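The Pradwood hall supper, and how it keeps going

Every December the village hall at Pradwood is given over to a supper for anyone who cares to come. No tickets are sold. People put their names on a sheet in the porch of the chapel, and the kitchen cooks for the number on the sheet with a bit over for those who forgot.

The supper began as a harvest meal and was moved when too many families were away in the autumn. It has stayed in December ever since. The menu has hardly altered: vegetable soup, a meat pie or a leek one, and stewed apples with custard. The apples come from gardens along Skutlow Lane and are frozen in the weeks after picking. Anyone with a tree is asked to keep back a carrier bag of cookers.

By August 2023 the sheet had already been talked about, because the hall was due to close for work on its roof and the builders could not promise a finish date. The chapel schoolroom was offered in its place. It holds 40 at a squeeze, fewer than the hall, so the supper was planned in two sittings with a half-hour gap for clearing and relaying the tables.

In the event the roof was done in time. The two sittings were kept anyway. Families with small children had said they liked the early one, and those coming off shift at the Wavex depot could make the later one without walking in halfway through the pie.

Money is dealt with simply. A bowl stands by the door and people put in what they like. Last time it took just over £500, which covered the food and the gas and left enough to mend the urn. The Ledesma bakery in the next village gives the bread, and has done since it opened. It asks only that the crates go back the following morning, and one year they did not, and there was a polite note.

The cooking takes two days. Soup is made first, in the three large pans that belong to the hall, and stands overnight in the cold store. Pastry is made at home by whoever has room on their worktop. The pies are put together on the day from 4 in the afternoon, which leaves time for the ovens, one of which runs hot at the back and needs the trays turning.

Setting out is left to the youth group. They put up the trestles, lay paper cloths and fold the napkins, and in return they choose the music. Carols are allowed after the pudding. There was a disagreement some years ago over whether to have a raffle, and it was settled by not having one.

Lifts are the part that takes most arranging. The last bus up the hill leaves before the first sitting is over, and the road past Skutlow Farm has no pavement and no lights. Drivers leave their names on a second sheet, beside the first, with the number of seats they can spare. Those who are housebound have a plate taken round under foil, and the round is done before anybody in the hall is served.

Some of the older tables are now too heavy for the people who used to carry them, and there has been talk of selling them and buying folding ones. Opinion is divided. The old ones seat more and do not wobble, but they need four people to shift them and the store cupboard was never built for their size. For the coming supper they will be used again, and a request for strong arms will go up in the porch when the name sheet does.

Offers of apples can be left at the chapel door in a labelled bag. Cooks who would like a turn at the pastry should add their names at the foot of the sheet, and say whether they have a rolling pin of their own.

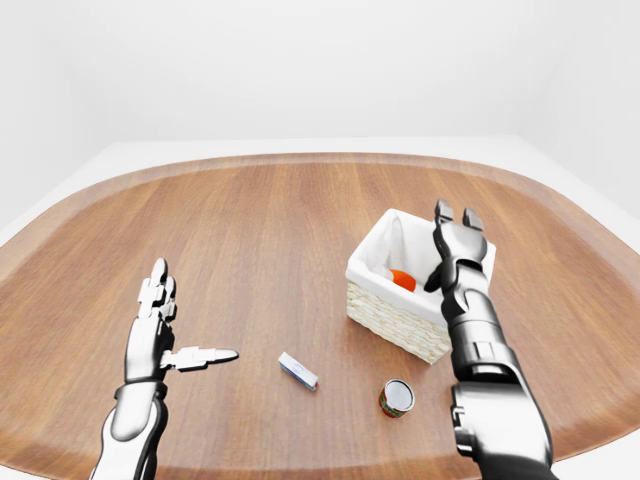 Pie dishes from last year are still in the hall kitchen, on the shelf over the sink, and can be collected whenever the building is open. Any left by the time the name sheet goes up will be used for the leek pies.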